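Progress report to the Lastness small grants fund
Project: Two-handed tabletop sorting, home build
Submitted by Sanne Jacobs, December 2, 2024

This report covers the work since the grant was confirmed in July. The project has two parts. The first is a pair of hand-held grippers that a person can use at a table to record how everyday objects are picked up and put away. The second is a small fixed arm that will carry the same gripper head and repeat the task from those recordings. The first part is finished and in use. The second part is behind schedule.

Hardware

Both hand-held units are assembled. They share one design: a ribbed gray body, two black fingers and a blue pad at the tip of each finger. Ruben Jacobs did the assembly on the workbench in Trorkdale and I did the wiring. The first set of linkages had too much play at the pivots, and the fingers did not meet squarely when closed. We replaced the bushings and added a thin washer on each side. That fixed most of it. The left unit still closes slightly off center and will need a new pin.

The pads are the second version. The first ones were glued on and came loose. The present ones slide over the fingertip and are held by a screw from behind, so they can be changed without taking the finger apart.

Recording

We record at home on the living room table. The application mentioned a purpose-built test bench, but we dropped that and put the money into spare servos. The objects are ordinary household things of mixed softness, along with boxes of different heights. Soft items are the harder case, as they fold when gripped and do not look the same twice.

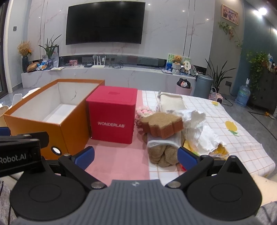

Gripper over the soft items, with the open orange box and the red box to the left.

We have some 2,000 recorded pick-and-place attempts. Evelien Hendriks has gone through the early ones and removed those where the gripper's position was lost for part of the movement. The usual cause was moving too fast with the gripper close to the tabletop. We now keep each recording under 30 seconds and start again if the position drops out. The later recordings are much cleaner.

Patterned tablecloths have worked better for position tracking than the plain sheet we started with. The tall box is a useful obstacle. Reaching over its wall to set something down inside requires a wrist angle that the fixed arm may not be able to match, and we want to know that before the mount is drilled.

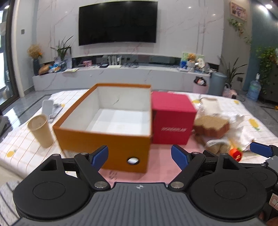 Hanneke Verbruggen read a draft of this report and asked whether the box should be swapped for a lower one until the arm has done the easy cases, as she did not think a high wall belonged in a first trial. Her view was that we would otherwise spend the winter on reach problems and learn little about gripping. We agree in part. The first arm trials will use a shallow tray, and the tall box will stay in the hand-held recordings.

Fixed arm

The base plate is cut and the shoulder joint turns under power. The elbow does not yet hold its position under load. The gearbox ordered from De Bruijn arrived with the wrong shaft size and has gone back. The replacement is expected before the end of the year. Until then Roos Jansen is working on the control software with the joint clamped.

Budget

Spending is within the grant. The servo line is over because of the spares, and the bench line is unused. We ask permission to move the remaining bench money to the arm. Receipts are attached separately.

Next period

Fit the replacement gearbox and test the elbow with the gripper head attached. Replace the pin on the left unit. Run the first tray trials with the fixed arm. Carry on recording soft items, including some we have not used before.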